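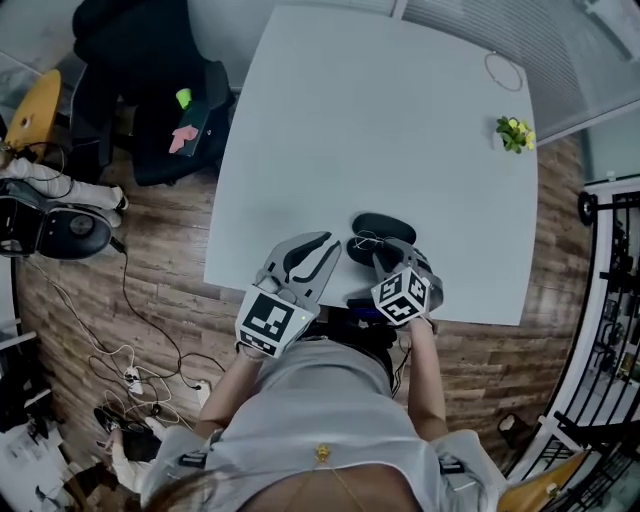
左のキューブは上向きのマーカー、右のキューブは傾いていて二つの面が見えています。

# 手持ちグリッパーのマーカーキューブで、片手だけ姿勢が反転します

**Kamran Afridi** 投稿日 2018-06-30
タグ：姿勢推定、マーカー、PnP、軌道の再生

はじめまして。日本語は勉強中ですので、おかしい表現がありましたら直していただいてかまいません。

手で持つグリッパーを二つ使って作業を記録し、その軌道を双腕ロボットで再生するソフトウェアを作っています。グリッパーの根元には白いキューブがあり、面に正方形のマーカーが印刷されています。上からのカメラでマーカーを検出して、左右それぞれのグリッパーの姿勢（位置と回転）を求めます。

処理の流れは次のようになっています。

1. Dolico で映像を記録します（社内の記録ツールです）。
2. Brultard というノードがマーカーを検出し、面ごとに姿勢を計算します。
3. 面の姿勢をキューブの中心の姿勢に変換します。
4. 二つ以上の面が見えるときは、位置も回転も平均します。
5. 結果を Griltance に渡して、逆運動学と軌道の計画をします。

困っているのは、左手です。位置はほとんど正しいのですが、回転がときどき急に別の向きに跳びます。次のフレームで元に戻ることもあり、しばらく戻らないこともあります。調べた記録は 229 フレームで、そのうち 57 フレームで左の回転が跳んでいました。同じ記録の中で、右は一度も跳びません。

最初は左のマーカーの印刷が悪いと考えました。それで左右のキューブを交換してみましたが、やはり左手の側で起こりました。ですから、キューブの個体の問題ではないと思います。検出された四つの角を画像に重ねて描いてみましたが、跳んだフレームでも角は正しい場所にあります。マーカーの ID も間違っていません。これが私には不思議です。入力が正しいのに、なぜ出力がこれほど変わるのでしょうか。

作業の内容は、机の上の黒い楕円形の小物を、それにかかっている白いひもといっしょに扱うものです。小物は右のグリッパーの前にあるので、右手はよく傾きます。左手は水平に近いまま待っている時間が長いです。

面ごとの計算は、簡単に書くとこのようになっています。

```python
def cube_pose_from_faces(detections, K, dist):
 poses = []
 for det in detections:
 ok, rvec, tvec = cv2.solvePnP(
 FACE_CORNERS, det.corners, K, dist)
 if not ok:
 continue
 T_cam_face = to_matrix(rvec, tvec)
 poses.append(T_cam_face @ T_FACE_CUBE[det.id])
 return average_poses(poses)
```

`FACE_CORNERS` は一つの面の座標系で見た角の座標、`T_FACE_CUBE` は面の座標系から見たキューブの姿勢です。`average_poses` は位置を単純に平均し、回転はクォータニオンの四つの成分を足して、長さで割って正規化しています。

教えていただきたいことは三つあります。

- 左手だけで起こる理由は何でしょうか。
- 検出のあとの処理だけで直すことができますか。もう記録したデータがあるので、できれば撮り直したくありません。
- 直せなかったフレームは、Griltance に渡す前にどう扱うのがよいでしょうか。今は跳んだ値がそのまま目標になるので、再生のときに手首が大きく回ろうとして、計画の段階で速度の上限に当たり、エラーで止まります。

よろしくお願いいたします。

> **コメント　もなか**
> カメラの内部パラメータは、記録と同じ解像度で求めた値を使っていますか。

> **コメント　Kamran Afridi**
> はい、同じ解像度です。歪みの補正は `solvePnP` の中だけで行っていて、画像のほうは補正していません。二重にはなっていないと思います。

---

## もなか さんの回答

ローパスフィルタをかければ大体消えます。クォータニオンなら slerp で前の値と混ぜるだけです。

```python
q = slerp(q_prev, q_meas, alpha)
```

alpha を小さくすると滑らかになります。うちはこれで十分でした。

> **コメント　Kamran Afridi**
> ご回答ありがとうございます。試しました。一フレームだけの跳びは小さくなりましたが、跳んだ状態が続くところでは、手首がゆっくりと間違った向きに動いていきます。それから、正しいところでも動きが遅れるようになり、指を閉じる信号と合わなくなりました。alpha を変えても、どちらかが悪くなります。

> **コメント　もなか**
> 続くタイプだと厳しいですね。まず外れ値を捨ててからかけてください。

---

## Róisín Mac Suibhne さんの回答

✔ 質問者が採用した回答

私も日本語は母語ではありませんので、ゆっくり、順番に書きます。少し長いです。

### 角が正しいのに回転が跳ぶ理由

平面の上にある四つの点から姿勢を求めるとき、再投影誤差の小さい解が二つ出てくることがあります。マーカーがカメラに対して「こちら側に少し傾いている」姿勢と、「反対側に少し傾いている」姿勢です。マーカーが画像の中で小さいとき、またはカメラにほとんど正面を向いているときは、遠近による形の変化がとても小さくなります。そうすると二つの解の誤差がほとんど同じになり、角の位置がほんの少し揺れただけで、どちらが選ばれるかが入れ替わります。

この二つの解は、位置はとても近く、回転だけが違います。Afridi さんの「位置はほとんど正しい」という観察と合っています。角を重ねて描いても正しく見えるのも当然です。どちらの解も、同じ角のところに投影されるからです。

### 左手だけで起こる理由

写真の左手のキューブは、マーカーが上を向いていて、カメラも上にあります。正面に近い向きの面を一つだけ使っていれば、いちばん条件の悪い場合になります。右手のキューブは傾いていて、二つの面が見えています。面が二つあれば、点は一つの平面の上に収まりません。

ただ、今のコードは面ごとに解いてから平均していますので、右手も本当に安全ではありません。片方の面が間違った解になれば、平均の回転はどちらでもない向きになります。右で一度も出ていないのは、傾きが大きくて、それぞれの面で正しい解がはっきりしているからだと推測します。右手がもっと水平に近い姿勢で待つ作業を記録すれば、右でも出る可能性があります。

確かめる方法があります。左手のデータについて、フレームごとに次の値を書き出してください。

- 見えている面の数
- 面の法線と、カメラからその面へ向かう視線との角度
- 二つの解それぞれの再投影誤差

跳んだフレームが「面が一つ」で「視線に対して正面に近い」ところに集まっていれば、原因はこれです。集まっていなければ、私の説明は違っていますので、この先は読まずに、そのグラフを質問に追加してください。

### 直し方その一：面ごとに解かず、キューブとして解く

見えているすべての面の角を、キューブの座標系で一つの点の集まりにして、一回だけ解きます。平均は必要なくなります。

```python
def cube_pose_joint(detections, K, dist, prev=None):
 obj, img = [], []
 for det in detections:
 obj.append(CUBE_CORNERS[det.id]) # キューブ座標系での角
 img.append(det.corners)
 obj = np.concatenate(obj)
 img = np.concatenate(img)

 if prev is not None:
 rvec, tvec = prev.rvec.copy(), prev.tvec.copy()
 return cv2.solvePnP(obj, img, K, dist, rvec, tvec,
 useExtrinsicGuess=True,
 flags=cv2.SOLVEPNP_ITERATIVE)
 return cv2.solvePnP(obj, img, K, dist,
 flags=cv2.SOLVEPNP_ITERATIVE)
```

注意が二つあります。

角の順番は、検出器が返す順番と `CUBE_CORNERS` の順番が全部の面で一致していなければなりません。面を一つだけ回して貼った場合、単独では何も問題がないように見えて、二面を同時に使ったときに誤差が急に大きくなります。二面が見えるフレームをいくつか選び、再投影した角を描いて確認してください。

もう一つは `prev` です。前のフレームの値を初期値にすると、同じ側の解に留まりやすくなります。しかし、前の値が間違った側であれば、間違った側に留まります。ですから、無条件に前の値を使うのはお勧めしません。二面以上が見えて、誤差も十分に小さかったフレームの値を「信頼できる値」として持っておき、そこから続いているあいだだけ使ってください。

### 直し方その二：面が一つのときは、候補を両方残す

左手は面が一つの時間が長いので、その一だけでは足りないと思います。面が一つのときは、解を一つに決めないでください。候補を二つとも出して、時間の方向で選びます。

平面用の PnP には、候補を二つ返すアルゴリズムがあります。今のライブラリで簡単に呼べない場合は、最初の解から二番目の候補を作ることができます。面の法線を、視線の軸について反対側に折り返し、それを初期値にして反復法で解き直します。

```python
def second_candidate(R, t):
 v = t.ravel() / np.linalg.norm(t) # 面の中心への視線
 n = R[:, -1] # 面の法線
 n_ref = v * (v @ n) * 2 - n # 視線の軸で折り返した法線
 R_fix = rotation_between(n, n_ref) # n を n_ref に移す最小の回転
 return R_fix @ R, t
```

`t` は面の中心の位置でなければなりません。キューブの中心の位置を入れると、折り返しがずれます。初期値としてはそれでも動くことがありますが、後で探しにくい間違いになります。

そして、解き直した結果が最初の解と同じところに戻ってきたら、候補は一つだけだったと考えてください。

### 選び方

記録したデータをあとから処理するのですから、リアルタイムの制約はありません。未来のフレームも使えます。これはとても有利な条件です。私なら、フレームごとの候補を節点にして、いちばん費用の小さい道を探します。文字列の照合などで使う動的計画法と同じものです。

費用は二種類です。

- 節点の費用：その候補の再投影誤差
- 辺の費用：となりのフレームの候補との回転の差を、時間の差で割ったもの

```python
def choose_path(frames, w_rot):
 cost = [c.reproj for c in frames[0].cands]
 back = []
 for a, b in zip(frames[:-1], frames[1:]):
 new_cost, idx = [], []
 dt = b.stamp - a.stamp
 for cb in b.cands:
 trans = [cost[i] + w_rot * angle(ca.R, cb.R) / dt
 for i, ca in enumerate(a.cands)]
 k = int(np.argmin(trans))
 new_cost.append(trans[k] + cb.reproj)
 idx.append(k)
 cost = new_cost
 back.append(idx)
 return trace_back(cost, back)
```

回転の差を比べる前に、すべての候補をキューブの中心の座標系に直してください。面の座標系のまま比べると、見えている面が替わった瞬間に、手が動いていなくても大きな差が出ます。

二面以上が見えるフレームは候補が一つですから、そこが錨のような働きをします。前と後ろに錨があれば、そのあいだの一面だけの区間は、たいてい正しく決まります。記録の最初から最後まで一面しか見えない場合は、この方法でも決められません。その場合は、机の平面の姿勢を別に求めておき、「持ち手はこの範囲の傾きしか取らない」という条件を節点の費用に足すしかないと思います。

### クォータニオンの平均について

これは跳びの原因ではないかもしれませんが、`average_poses` には別の間違いがあります。クォータニオンの q と -q は同じ回転を表します。成分をそのまま足すと、符号が逆のときに打ち消し合います。足す前に、最初の値との内積が負であれば符号を反転してください。その一を使えば平均は消えますが、同じ関数をほかの場所でも使っているなら、直しておくべきです。

Griltance に渡す列のほうも同じです。となりの値との内積が負なら符号を反転しておきます。補間をする側がこれを見ていない場合、正しい回転の列でも、遠回りの補間をすることがあります。

### 直せなかったフレームの扱い

値を作って渡すより、「無い」と伝えるのがよいです。私は軌道の各点に、次の三つの状態のどれかを付けています。

| 状態 | 条件 | 計画への渡し方 |
|---|---|---|
| 確定 | 二面以上、または前後に確定した点があって費用の差が大きい | そのまま目標にする |
| 補間 | 短い欠けで、前後が確定 | 位置は線形、回転は slerp |
| 不明 | それ以外 | 区間を切り、その区間は再生しない |

「短い」の基準は、作業によって決めてください。指が閉じたり開いたりする時刻をまたぐ欠けは、短くても補間しないほうが安全です。特にひものような細い物を扱う場合、つかむ瞬間の向きが補間の値だと、再生で取れないことが多いです。

速度の上限で止まる件は、上限を緩めないでください。その検査は正しく働いています。反転が直れば、同じ上限のままで通るはずです。

> **コメント　Kamran Afridi**
> とても丁寧な回答をありがとうございます。三つの値を書き出しました。跳んだ 57 フレームは、全部が一面だけのフレームでした。視線との角度も、小さいほうに集まっています。二つの解の誤差を並べると、ほとんど差がありません。

> **コメント　Kamran Afridi**
> 「その一」を先に入れたところ、ある面だけ角の順番が違っていたことがわかりました。設定ファイルは Mughal（社内の設定生成ツールです）で作っていて、底に近い面だけ手で書き足したときに、回し方を間違えていました。右手の誤差もこれで小さくなりました。

> **コメント　Róisín Mac Suibhne**
> よかったです。手で書き足した部分は、生成のほうに入れておくことをお勧めします。次に生成したときに、消えるか、また違う順番になります。

> **コメント　Kamran Afridi**
> 一つ質問してもよいでしょうか。`w_rot` はどのように決めましたか。大きくすると、本当に速く手首を回したところで、反対側の候補が選ばれてしまいました。

> **コメント　Róisín Mac Suibhne**
> 再投影誤差を画素の標準偏差で割り、回転の速さも手の普通の速さで割って、両方を単位のない数にしてから二乗してください。上のコードは簡単にするために省いています。そうすれば重みは一に近い値から始められます。それでも速い動きで負けるときは、回転の速さではなく、速さの変化に費用をかけます。その場合、節点は「前と今の候補の組」になりますので、少し書き直しが必要です。

---

## 夜なべ制御 さんの回答

採用の回答で原因は十分だと思いますので、別のところだけ書きます。

反転を直したあと、時刻のずれが残ることがあります。質問者さんはフィルタの遅れで指の信号と合わなくなったと書いていますが、フィルタを外した状態でも合っているかどうか、一度確認してください。私の環境では、映像の時刻が撮影した時刻ではなく、記録のプログラムが受け取った時刻になっていて、指の開閉の信号と 7 フレームずれていました。

調べ方は簡単です。グリッパーを机の上で軽く開いて閉じる動作を何回か記録し、画像から求めた指の幅と、センサーの指の幅の相互相関を取ります。山が零のところになければ、その分がずれです。記録の最初と最後の両方で測ってください。値が違う場合は一定の遅れではなく、時計の進み方が違いますから、引き算だけでは直りません。

それと、カメラが動くかどうかが質問に書いてありません。カメラが頭などに付いていて動く場合、カメラ座標系での姿勢の列には頭の動きも入っています。Róisín さんの辺の費用は、カメラが動いてもあまり困りませんが、Griltance に渡すのは机か床に固定した座標系の値でなければいけません。カメラの姿勢は、手とは別に推定する必要があります。

露出も見てください。手が速く動くと角がぼけて、検出はされるのに角の位置が一方向にずれます。白いキューブと白い机だと、マーカーの外側の余白と机の境目もわかりにくくなります。マーカーの検出そのものは黒い枠を見るので大丈夫ですが、キューブの輪郭を別の方法で取ろうとすると失敗します。私は January の記録でこれをやろうとして、やめました。

> **コメント　Kamran Afridi**
> ありがとうございます。書き忘れていました。カメラは動きます。カメラの姿勢は別のプログラムで求めていて、今はフレームの番号で合わせています。時刻で合わせるように変えます。指の相互相関は、まだ行っていません。

> **コメント　夜なべ制御**
> 番号で合わせていると、どちらかが一フレーム落としたところから先が全部ずれます。先にそこを見たほうがいいです。

> **コメント　Kamran Afridi**
> 調べました。カメラの姿勢のほうで、途中に二か所、落ちたフレームがありました。時刻で合わせて、両方の修正を入れて、同じ 229 フレームをもう一度処理しました。左の跳びは無くなり、二つの短い区間が「不明」になりました。一つは左の手がマーカーの面を隠しているところ、もう一つは記録の終わりで、後ろに確定した点がないところです。Griltance の計画は上限を変えずに通りました。実機での再生はまだですので、行いましたらここに追記します。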